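Oficina > Automação de bancada > Avaliações

Leitura: 3 min

Kit de calha Bastton para dois braços: três meses de uso

Comprámos em junho, montei eu quase tudo, escrevo isto entre dois turnos, desculpem as gralhas. A célula é a Vemidby pequena, dois braços sobre a mesma calha de alumínio à frente da mesa. Antes tínhamos cada braço no seu pedestal e era um inferno: qualquer encontrão e lá se ia a calibração.

Montagem. Uma tarde, mais a manhã seguinte. A calha vem direita, furação boa, as placas pretas assentam sem calços. Parafusos a 14 Nm, o manual diz isso na página 9 e volta a dizer outra coisa na 22 - fiquem com o primeiro valor. Chave dinamométrica não vem na caixa. Por 270 euros podia vir.

Cabos. O ponto fraco. As abraçadeiras Adness do kit são curtas de mais e largam ao fim de uma semana. Troquei por velcro. Deixem folga na junta de baixo, a sério, uma volta de cabo generosa, senão o braço estica tudo quando vai buscar qualquer coisa ao fundo.

Verificação. Faço sempre a mesma tarefa depois de mexer na calha: post-it no ecrã do monitor, caixote do lixo no meio da mesa, braço esquerdo vai ao papel. Papel fino sobre superfície dura, se a base tiver jogo nota-se logo na ponta da garra.

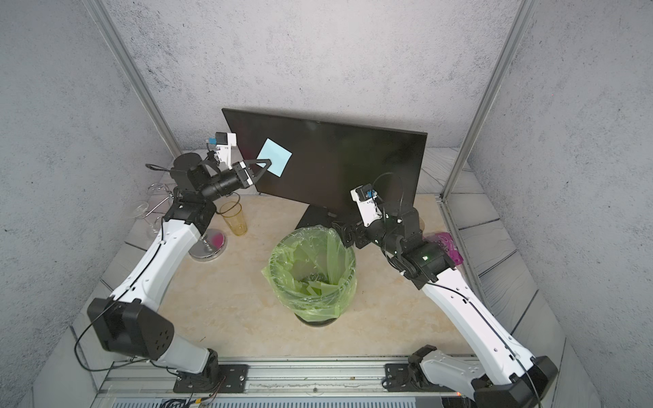 O Bakhtiari, nos comentários à primeira versão deste texto, diz que o teste do papel engana: com a garra encostada a uma coisa rígida a folga da base fica escondida, e ele prefere medir com comparador, braço esticado, no ar. Tem alguma razão. Passei a fazer as duas coisas, primeiro comparador e depois papel. O comparador apanhou-me um parafuso mal apertado na placa direita que o papel não tinha apanhado.

Manutenção. Reaperto de 14 em 14 dias, limpar a calha com pano seco, nada de óleo. Câmaras de pulso recalibradas sempre que se desaperta uma placa. Demora mas nao há volta a dar. A grelha por baixo da calha junta pó e parafusos caídos, aspirar.

Suporte da Bastton: respondem, devagar. Pedi abraçadeiras novas, mandaram as mesmas.

Nota: 92 em 100 para a calha, os cabos levavam bem menos. Voltava a comprar, sem as abraçadeiras.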